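Fourth evening of transcribing and I have now heard the word "bakery" so many times that it has stopped being a word. It has become two noises a person makes before telling me where the bakery used to be.

The recordings from Canness are good, I'll say that for them. Zinhle did the interviews there last spring, and she has the gift of asking a question and then going quiet until the other person panics and says something useful. I do not have this gift. On my tapes from Flusuvard you can hear me agreeing with people. "Right," I say. "Right, right, sure." One retired ferry mechanic gave me a perfect example of the old vowel in "boat," the one everybody under fifty there claims is extinct, and I said "sure" directly on top of it.

So it goes down in the spreadsheet as unusable. I have a column for that. Under "reason" I have typed "interviewer" often enough that the software now finishes it for me.

Current standing: 1,047 tokens coded, out of a pile I have decided not to measure. I told Jayanthi I would have the first 1,000 by December, and I do, so for one evening I am a person who is ahead. I celebrated by making tea and opening the file with the hard vowels in it. 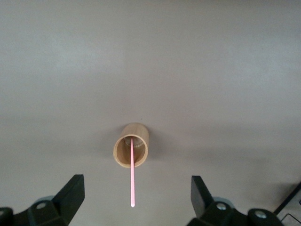 **Filed under: Fieldwork, Complaints**

The trouble is the middle group. Old speakers have the old vowel, young speakers have the one off the television, and both lots are lovely to code. You listen, you click, you move on. Then come the people in their forties and fifties, who have both, and swap between them depending on what they're talking about and possibly on what they had for lunch. A woman in Canness says "home" one way when she means her house and another way when she means the town. She does it for the whole interview. I played it three times with my eyes shut, like a man tasting wine he can't afford.

I want this to be the finding. I want it badly enough that I don't trust my ears anymore, so I sent the clip to Zinhle with no explanation and asked what she heard. She wrote back, "A woman who would like you to leave so she can start dinner." Then, ten minutes later: "But yes. Two vowels."

That's one speaker. Jayanthi will say one speaker is an anecdote, and she'll be right, and she'll say it in that kind voice she uses for people whose funding runs out before hers does. I need at least a handful more who split it the same way. There are candidates. The man who runs the hardware store does something odd with "road," though he also had a cold.

Supper was toast. I ate it over the consent forms.

Later, got into it with Rizvi again. Rizvi is the alignment program, which is supposed to match the sound to the transcript and mark where each vowel starts and stops. It was trained on people reading the news. Give it a woman of eighty laughing halfway through a sentence about a goat and it lays its boundaries down wherever it feels like, with great confidence. Tonight it marked a door closing as the vowel in "stone." I measured the door before I noticed. For the record, the door has a very traditional pronunciation and may be the best speaker in Flusuvard.

I moved 300 boundaries by hand. My wrist has opinions about this.
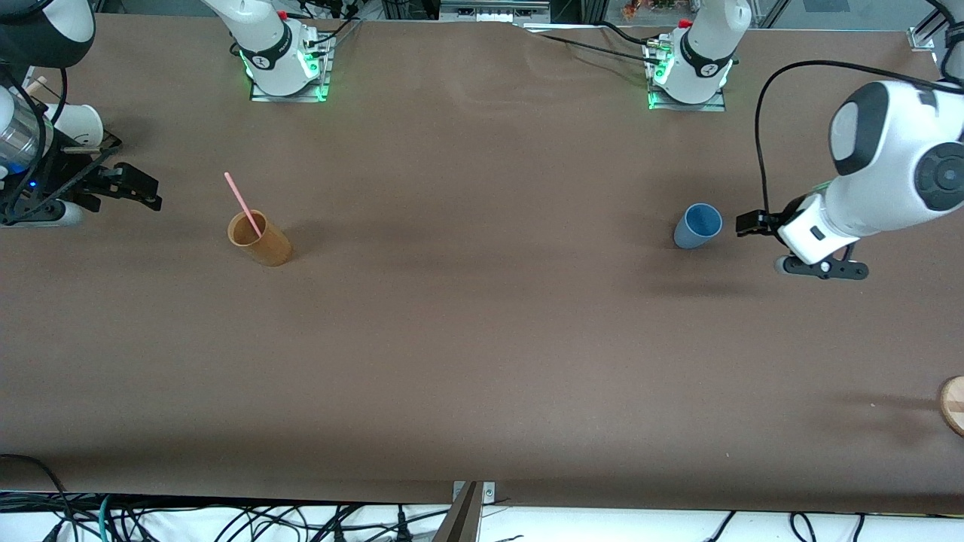 And the awful part is that the hand-corrected ones changed the picture a little. With the program's boundaries, the two towns looked the same, and I had half a paragraph drafted about that, a decent paragraph, with a semicolon. With mine, Canness sits a bit lower and further back, mostly among people who grew up on the harbor side. Which is what the ferry mechanic told me in the first place. "They talk down in their boots over there," he said, and I said "right, right," and wrote nothing down.

I suppose I should go back and ask him properly. I'd have to ask about boats again and keep my mouth shut this time. Zinhle suggests I hold a biscuit in it.

Abstract for the Vurkance workshop is still a title and a blank page. The title has a pun in it, which I will take out, put back, and be told to take out. I've been avoiding the word "identity" all week because once it's in there I have to say what I mean by it, and at the moment what I mean is a woman in a kitchen saying "home" two different ways and wanting me gone.

Ten past eleven. The upstairs neighbor has come in and is on the phone, and she fronts her vowels something terrible. I'm not going to listen. I have no consent form for her.

To do tomorrow: hardware store tape, second half. Email Jayanthi before she emails me. Bread.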